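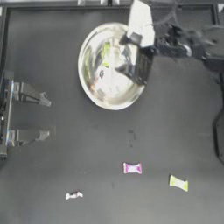
Cutting for the club: how Felicja Bielecka masters a twelve-inch

Most dance records that reach the Wivgate pressing plant have been made on a laptop, checked on headphones and mixed to sound loud. None of this causes trouble on a streaming service. On vinyl it can make a side that skips, hisses or has to be cut so quietly that a DJ will leave it in the bag.

Felicja Bielecka has cut lacquers at Wivgate since leaving the Estska label, where she produced minimal techno under the name Feltau. Her room has one lathe, two pairs of monitors and a domestic turntable with a cheap cartridge. Every test cut is played on the cheap cartridge first.

The main limit is space. A groove carrying loud bass swings further from side to side, so neighbouring grooves must be set further apart and fewer minutes fit on the disc. At 45 rpm she asks for no more than 10 minutes a side. Longer tracks are accepted, but the level comes down and the label is told so in writing before the cut.

Stereo bass is the second limit. When the left and right channels disagree at low frequencies, the stylus is pushed up and down as well as sideways, and the groove may become too shallow to track. Bielecka sums everything below 200 Hz to mono. Producers who have spent weeks on a wide bass sound sometimes object.

"I send them two cuts," she says. "One has their bass and one has mine. They choose after they have played both on a club system."

High frequencies are handled with more caution. Hi-hats and sharp vocal sounds heat the cutting head and distort on playback, particularly near the label, where the groove passes under the stylus more slowly. She prefers the loudest track at the start of the side and will ask for the running order to be changed.

The new Marchuk double pack shows the method. Its opening track arrived with heavy limiting on the master bus. Bielecka returned it and requested a version without the limiter, peaking 5 dB lower. The second file was cut with one small reduction in the treble and no compression.

The first pressing is 500 copies, due in December. Test pressings are with the label.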